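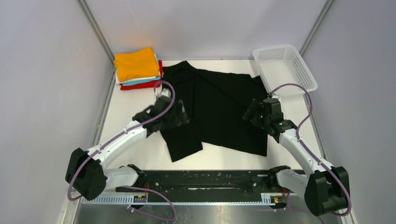
Why does black cotton fade faster than other colours?
It mostly doesn't. Black needs a great deal of dye, and a small loss shows up as grey or rust where the same loss in a pale blue would pass without comment.

June 21, 2024
By the Textiles tutor, Altness Evening College

Session 2: Black, and how to keep it

Last week we did white, which people find dull until they own some. Black is harder. Dyers have always charged more for it, and for centuries the cheap version was made with iron and oak galls, a recipe that gave a handsome colour and then quietly ate the cloth. Museums are full of old tapestries with holes where the black bits used to be.

Modern cotton is usually dyed with reactive or sulphur dyes. Reactive dye bonds to the fibre and stays put fairly well. Sulphur dye is cheaper and dislikes bleach intensely. The label will tell you the fibre, the country and the washing temperature, and will say nothing at all about the dye.

Much of what we call fading is wear. Fibres rub against each other in the drum, the ends break and stand up, and the surface scatters light. The dye may be perfectly happy underneath. Turning things inside out helps, as does a half-decent rinse.

For the home test, cut 2 strips from the Bineck sample cotton. Wash one at 30 degrees, 12 times, and leave the other in a drawer. Please label them. Every year somebody brings in a pair and invites us to guess.
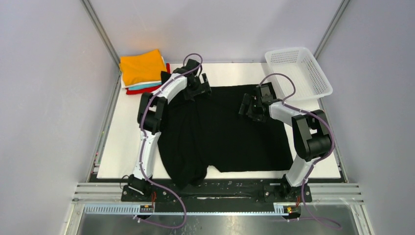 A voice from the back row wanted to know whether vinegar sets the dye, as her grandmother had sworn it did. It may help a little with acid dyes on wool. On cotton it does next to nothing, apart from making the kitchen smell like a chip shop, and I said so as kindly as I could - the grandmother was clearly popular.

Reading before next time: the Yaman handout, pages 12 to 24. Skip the chart on page 30, which was printed in grey.

Last updated: September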